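Robot Programming by Demonstration
Week 5 handout: Recording by hand and by remote control
Instructor: Wendelin Schnyder

Two ways of showing

In hand guiding, you hold the arm itself and move it through the task while the joints record. It is quick to learn and you feel contact directly. The drawback is that your own hands and sleeves end up in the camera data.

In remote control, you move a leader arm or a handheld controller and the robot follows. Your hands stay out of the work area. You lose most of the sense of touch, so expect to press too hard at first. Slow down for the last inch before any contact.

Recording rules

One demonstration is one complete task, from the home pose back to the home pose. Keep each under 30 seconds. If you drop something, finish the motion, mark the run as failed and start a new one. Do not stop halfway and pick up again in the same file.

Each pair records 11 runs on the Listska station before changing the layout. Move the objects a few inches between runs. The Cletum set we use in the second half of the course has over 2,000 runs, and the ones that caused trouble in training were mostly those where the operator paused to think.

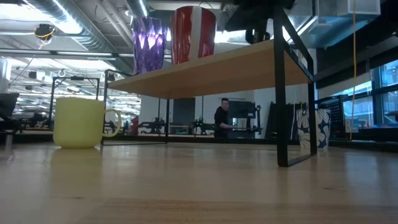
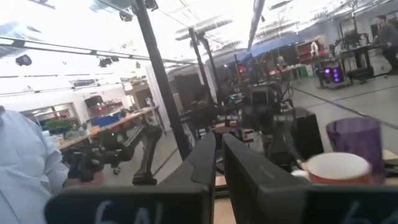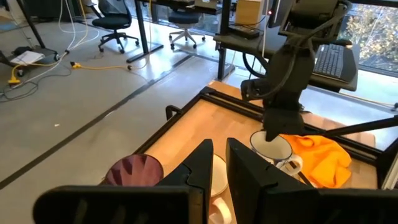
Choosing a grasp is the first decision in any cup task, and it should be made before you press record. Both partners must use the same one. A mug can be taken by the handle, by the outside wall or by the rim with one finger inside. With the white mug with the dark blue rim, the gripper tip is down inside the mouth, so a rim grasp is open to you and the handle can be left alone. A tumbler has no handle, so pick wall or rim and write it on the run sheet.

For Wednesday

Bring your run sheet and your failed runs. Read the Stombridge notes on time alignment, sections 1 and 2.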